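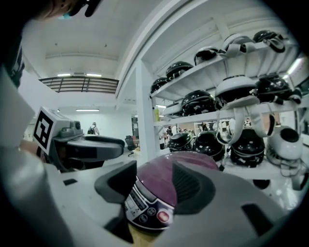

Ticket 102 – Rice cooker trips kitchen circuit on keep-warm
Status: Closed
Opened by: Kausar Orakzai
Site: Jinatley, second floor kitchen
Priority: Normal

Reported problem
The breaker for the counter outlets trips while the rice cooker is on keep-warm. Cooking finishes without trouble. The trip comes later, with no pattern the users have noticed. Reset holds until the next batch. The kettle and microwave are on the same circuit.

Log entry 1
Checked the panel schedule. The counter outlets share one GFCI breaker made by Šimkus. Breaker resets cleanly and the test button works. Asked users to stop running the kettle and the cooker together. Trip happened again the same evening with only the cooker plugged in, so overload is ruled out.

Log entry 2
Moved the cooker to the outlet by the pantry door, which is on a separate GFCI. Ran a full cook cycle with water only. Tripped on keep-warm after 82 minutes. The fault follows the appliance. Counter wiring left alone.

Log entry 3
Unplugged the cooker and let it cool. Insulation test between the line pins and the ground pin:
Main heating plate – no fault
Keep-warm side band – low reading, drifts when the housing is moved
Power cord – no fault
Removed the bottom cover. Dried starch around the side band terminals, and one wire sleeve had slipped back far enough for the terminal to sit close to the shell. Starch takes up moisture from the steam, which would explain why the trip is delayed.

Log entry 4
Cleaned the terminals and let them dry overnight. Replaced the sleeve with a heat-rated one from Prirkitz, rated to 200 C. Do not use the standard sleeves from the Drurar parts bin, they are too soft for this location. Tied the wire away from the shell. Repeat insulation test passed on all points.

Log entry 5 – 25th December
Ran 2 full cycles on the original counter outlet, each followed by a long keep-warm period. No trips. Kettle switched on during the second run, also no trip.

Resolution
Leakage to ground at the keep-warm band terminals. Breaker was working correctly and was not replaced.

Notes for users
Wipe the outside of the inner pot before it goes in. Do not rinse the body under the faucet. If the breaker trips again, leave the cooker unplugged and reopen this ticket.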